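Toalhas usadas ganham segunda vida em Gotine

O bairro de Gotine voltou a encher a sala polivalente, e desta vez o assunto era a toalha velha. Aquela que está puída num canto, que já não seca bem, mas que custa deitar fora. A recolha "Toalha com Futuro", organizada pela associação Predari com o apoio da lavandaria Brulora, fechou em julho com 3.832 peças entregues, e o resultado deixou toda a gente de sorriso rasgado!

É um número bonito para uma iniciativa que, no primeiro ano, cabia em duas prateleiras. Agora foram 30 os pontos de entrega espalhados por padarias, escolas, cabeleireiros e até uma oficina de bicicletas, e a recolha prolongou-se por 10 semanas. Houve quem trouxesse uma única toalha de rosto bem dobradinha e houve um hotel da marginal que esvaziou um armário inteiro.

O destino das peças depende do estado em que chegam. As melhores, depois de lavadas a 60 graus e secas ao ar, seguem para os balneários públicos e para as famílias inscritas no apoio social do bairro. As intermédias vão para os abrigos de animais da zona, que as usam para forrar camas e secar os cães depois do banho – e que pedem sempre mais quando o tempo arrefece. As que já não servem para nada disto são cortadas em panos de limpeza, e é aqui que entra a oficina de costura Kaushik, que este ano abriu as portas a quem quisesse aprender a fazer uma bainha direita.
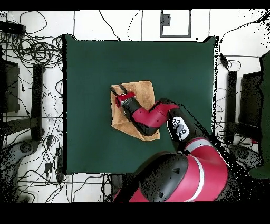
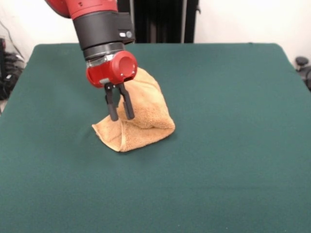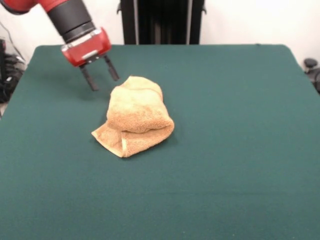

O turco castanho-claro continua a ser um clássico.

A oficina foi, aliás, a grande surpresa da edição. Estavam previstas 3 sessões e todas esgotaram na própria manhã em que abriram as inscrições. Apareceram avós com a máquina de costura debaixo do braço, adolescentes que nunca tinham enfiado uma agulha e um grupo de vizinhos do mesmo prédio que saiu de lá com guardanapos, pegas de cozinha e luvas de banho para oferecer. O turco é um tecido ingrato para principiantes (larga pelo por todo o lado e foge debaixo do calcador), mas o truque de coser primeiro uma fita de algodão à volta resolveu quase todos os dramas.

Para quem quer tentar em casa, a Kaushik recomenda cortar sempre pelo fio, sacudir os retalhos à janela antes de os levar à máquina e usar uma agulha grossa, com ponto comprido. As argolas de uma toalha muito gasta já não seguram a linha; nesse caso, mais vale dobrar a margem duas vezes. E nada de amaciador na lavagem dos panos, que perdem logo a capacidade de absorver.

A Brulora, que cedeu as máquinas e o detergente, já confirmou que volta no próximo ano. A lavandaria tratou as peças em turnos noturnos, fora do horário dos clientes, e prepara agora um folheto com conselhos para fazer durar a roupa de banho: estender logo depois de usar, não encher demasiado o tambor, guardar só quando está bem seca. Conselhos simples, muitos deles os mesmos que ouvíamos em casa em pequenos, e que sabe bem ver outra vez em circulação.

A Predari quer alargar a próxima edição aos lençóis e às fronhas, pedidos com insistência pelos abrigos, e procura um espaço de armazenamento no rés do chão, com acesso para carrinhas. Os comerciantes que queiram receber um ponto de entrega podem inscrever-se desde já no balcão da associação, entre as 10h e o meio-dia. Basta ter lugar para uma caixa de cartão e alguma paciência para explicar que não, os tapetes não entram.

Os panos feitos nas sessões estão à disposição na entrada da sala polivalente, numa cesta grande ao lado do painel de avisos. É passar e levar!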